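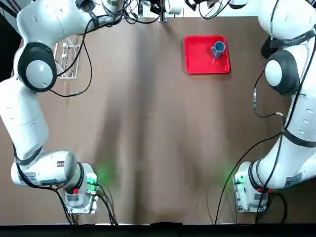 ## Mug to tray: setting up a run

For the Monday group at Cleltarmont. Work in pairs, one on the laptop and one at the table. If you missed the safety talk, see Gladys Mbwambo before you switch anything on.

### Before you start

1. Clear bags and drinks off the table.
2. Check that no cable can catch on an elbow joint. Move both arms slowly through their full reach by hand with the motors off.
3. Switch on the left arm, then the right. Wait for the green light on each gripper.
4. Put the red tray on the far side of the table and stand the blue mug on it, handle to the left.

### Teaching the pick

Open Skustby and load the file `mug_tray`. Set the speed to 20 per cent and leave it there until you have a clean run.

Save a point above the mug, then one at gripping height. Close the gripper a little at a time — the mug should lift without tilting. Save a third point above the tray for the way back, and run the points in order with a hand on the stop button.

If the arm stops with error 101, it has reached a joint limit. Back it off by hand, move the tray 2 cm nearer and save the points again.

### Writing it up

Put your file in the Achterberg folder with both your names in the title. Note the speed, the tray position and how many tries it took. Mwanaisha Ndung'u needs the November files before we start on the two-arm handover.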